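Household robots (chores)

A household robot is a machine meant to take on everyday jobs such as folding washing, loading a dishwasher or clearing a table. I've looked after this entry for a while now, and the short version is that they're getting better but they're still slow!

Most of the ones I've come across have an arm and a two-fingered gripper – simple, tough and fairly cheap to mend. Hard things with a known shape (mugs, boxes, tins) suit them nicely. Cloth is where it all gets messy, as a jumper never lands the same way twice and the arm has to work out afresh where to take hold.

The Clamier trial, run at Lamont in June, is the one I keep going back to. Its arm was given 1,554 chores, and 238 of them needed a person to step in. Folding took up most of those, and a single towel could keep it busy for some 3 minutes. The Rullason workshop has had an easier time of it with sorting parts into trays, where everything turns up in the same place and the lighting stays put.

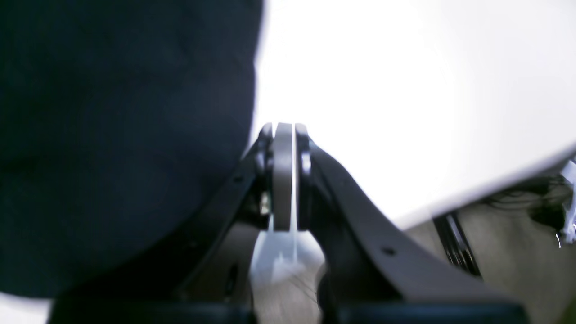
Can a robot do all the washing on its own yet?

Not in an ordinary home. It may manage some of the folding, but you'd still want a person close by for the tangles and the odd socks.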